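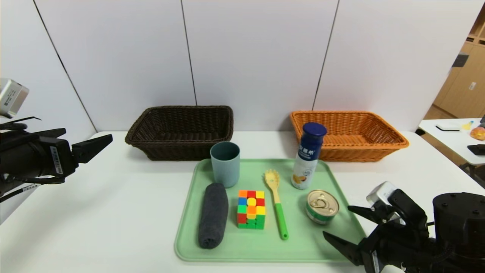 Fouad Zoubi wants to know why we spend a whole session on looking after the cell when the arms were working perfectly well at the end of last term. Fair question, and I promised I'd answer it in the notes, so I will. They were working well because the November group had gone over them with a hex key and a cloth the week before! Leave a two-arm cell alone for a term and it drifts. The fingers wear, the screws back off a hair, a cable creeps round to the wrong side of a joint, and you only find out when a cup goes over.

Handout 4: Looking after the Twal cell
Revised April 2025

What you need before you start
The cell logbook, the short hex keys, a lint-free cloth, the feeler gauge and a torch. If the Pesano driver has walked off again (it does), there's a spare in the drawer under the controller. Please put things back, I'm begging you.

1. Making it safe
Both arms go to the rest pose from the Stever panel first, and then you turn the key and take it out. The key lives in your pocket until you've finished. I don't mind if you feel silly carrying it about. Wait for the brakes to click on both arms, left then right, and only then put your hands over the table.

2. The cables
Follow each cable with your fingers from the base to the wrist. You're feeling for flat spots and for anywhere the jacket has gone shiny. There should be enough slack at the elbow for the arm to fold right in, and no more than that, or it will catch on the table edge. If you have to move a tie, loosen it, move the arm by hand through the fold (brakes released, partner supporting the forearm) and tighten it again with the arm at full stretch. Last year's lot did it the other way round and we lost a wrist camera lead.

3. The fingers
My favourite bit. Look at the inner edges, where all the gripping happens. Flecks and scuffs on the faces are fine and you can wipe off whatever comes off. A step you can catch with a fingernail means the finger gets swapped. Then check the screw low down on each finger: snug, then a small nip more, and do both sides in the same sitting so they match. The Bostitura fingers are a moulded part and they will strip if you lean on them — I have a jar of the ones that did.

Close the gripper by hand and look at the tips with the torch behind. An even sliver of light all the way along is good. A wedge of light means one finger has been put on slightly turned, so take it off and start again.
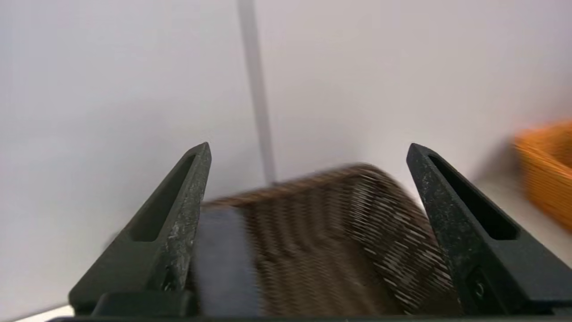 Fig. 2. Dark basket between the fingers, wrist camera view. Look at the scuffing on the inner edge of the left finger.

4. Re-zeroing
Any time a finger has been off, you re-zero. Key back in, Stever panel, gripper page, "home". Write the closed reading in the log. Ours should sit at 106 on the left arm, and if you're getting something wildly different you've probably homed with the cloth still in there. (Yes, it was me.)

Then run the slow open and close cycle 100 times on each arm and listen. A healthy one sounds dull. Clicking at the same point each time is usually grit in the slide, and you can stop and clean it there and then.

5. Trying it with real things
Table props next: tray, cup, rolled towel, cube, bottle, can, both baskets. I like this mix as everything wants a different grip. The towel squashes, the can is short, and a basket has a flared rim that can tip as you lift. Do the can first with each arm that can reach it. Leave baskets until the fingers have passed everything else, and lift slowly the first time.

6. The log
Cycle counter, closed reading, what you touched, initials. The counter stood at 2,680 when I typed this up. Fingers get a proper look every 600 cycles, sooner if somebody's dropped something or run an arm into the tray. If you changed nothing, write "nothing changed", so the next pair don't have to guess.

For next time: read section 3 again and bring your gauge readings from both arms. We'll take the left wrist apart, so sleeves rolled up and no rings please.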